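Sun hats, and a small confession

I burned the tops of my ears in February, walking the harbor path at Hanport with no hat on because it was "only winter sun." So this month I'm talking about sun, and I'm talking to myself as much as to you!

First, sunscreen. Most of us put on far too little, and we skip the ears, the part in our hair and the backs of our hands. Put it on before you leave the house (I keep a tube next to my keys now) and do it again after a couple of hours, or sooner if you've been swimming.

Second, shade. The Saturday-morning types among you already know the path has hardly any between the ferry steps and the Milošević bakery. Go early, or go after supper when it's prettier anyway.

Third, hats. I love a baseball cap, but it leaves your ears and neck out in the open. Vesna Gashi wrote in to say she switched to a wide brim last summer and won't go back, even though her kids won't stand near her. If you're buying one, hold it up to a window first. If lots of light comes through the weave, keep looking. And check that you can wash it, please, they get gross fast.

We're at 403 readers now, which still amazes me. Send me your own hat tips and I'll print four of them next time.
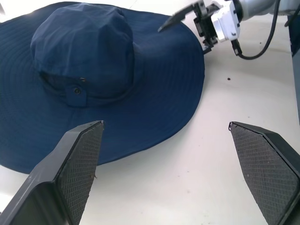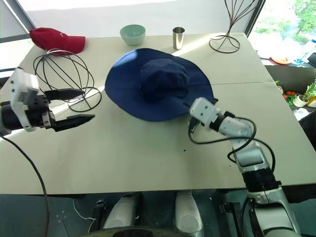
The navy bucket hat, up close and then on the table with the red cap.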